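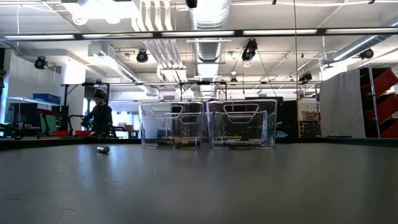

Nhi Doãn

If your house is anything like mine, the batteries live in a kitchen drawer with the takeout menus, three dead pens and a roll of tape that won't start. Mine did for years! I'd dig one out for the remote, it wouldn't work, I'd toss it back in (why did I do that?) and then I'd pick up the same dud again a week later.

So in March I pulled everything out and started over with two clear bins. One is for batteries I know are good, the other is for ones I haven't tested yet. Clear plastic really does help, and I say that as someone who owns far too many cute tins. With a tin I have to open it and poke around. With a clear bin I can see I'm low before the flashlight goes out.

Get bins with a handle cutout if you can find them. They slide off a high shelf so much easier, and batteries get heavy fast when there's a whole row of them across the bottom. I lay mine flat on their sides. I tried standing them up once and they went over like bowling pins every time I shut the closet door.

Before anything goes in a bin, I dump the whole mess on a table and sort it into little groups. Size first, then brand or wrapper color, because I like to put matching ones in the same gadget. Mixing an old one with a new one is a good way to get a leak, and I've scraped enough white crust out of my son's toys to last me a lifetime.
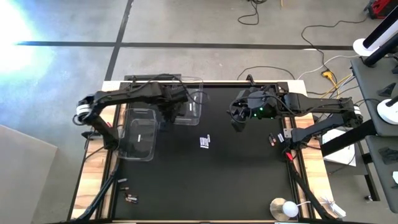 Can I keep loose batteries in the fridge to make them last longer?
Leave them out of the fridge. A cool, dry closet shelf is fine for regular household batteries, and in the fridge they can pick up moisture that's bad for the metal ends.

Okay, testing. I bought a cheap little tester and I keep it right in the untested bin so it can't wander off. Each battery gets a quick check, and the good ones move over. Dead ones go in an old jar by the back door with the lid on, and when the jar is full I take it to the drop-off. I put a bit of clear tape over the ends of the 9-volts and any lithium ones first, so nothing touches metal to metal.

Labels are worth two minutes of your time, too. I stick a small white one on the side of each bin,
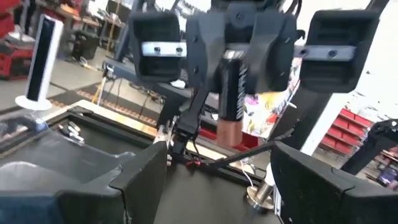
and I write on it in pencil so I can change my mind later. My friend Diễm uses a fancy label maker and hers look gorgeous, but I move things around way too much for that.

Last thing, rechargeables get their own spot, far away from the regular ones. Mine sit in a mug next to the charger, and the mug has a chip in it, so I wasn't drinking out of it anyway.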